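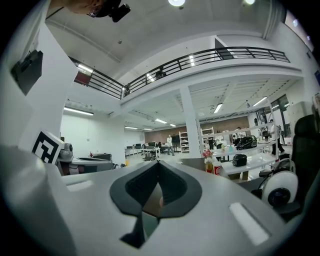
Let the shared table stay shared

Our town library wants to start charging for its work tables. The proposal, put up in March, is four dollars an hour for the big tables on the ground floor, bookable online through a system called Nesum. The small desks upstairs would stay free.

I think it's a mistake. A town of 3,000 people doesn't have many indoor places where you can spread out a tax return or a quilt pattern without buying a coffee first. The Alvarado Street hall closed its side room last winter, and the seniors' centre shuts at noon. 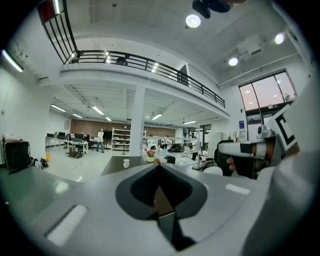
The case for the fee is upkeep. Refinishing the tables cost nearly $1,000, and Athina Chrysikopoulos, who chairs the library board, says the money has to come from somewhere. Fair enough. But people look after a place they feel is theirs. A small pot of red and pink flowers on a grey tabletop costs very little, and it's the kind of thing a regular brings in and waters. I can't picture anyone doing that for a table they rent by the hour.

Trinidad Tejada runs the homework club and worked out that her group would pay $80 a month. They don't have it. They would go upstairs, where talking isn't allowed, or go home.
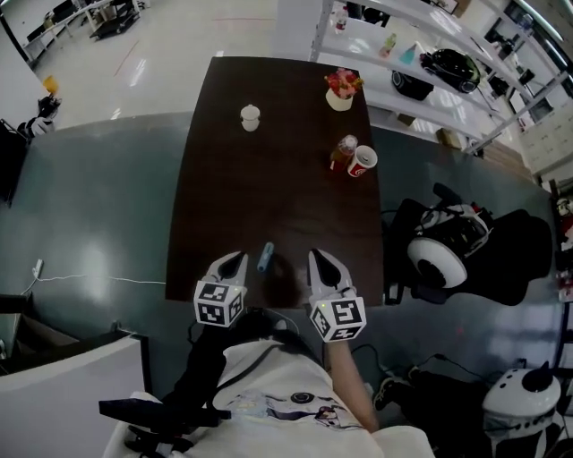
A dark wooden table with room to work.

If the board needs the money, it could put a donation box by the door and ask council for the rest. The fee goes to a vote next month, and written comments can be left at the front desk until then.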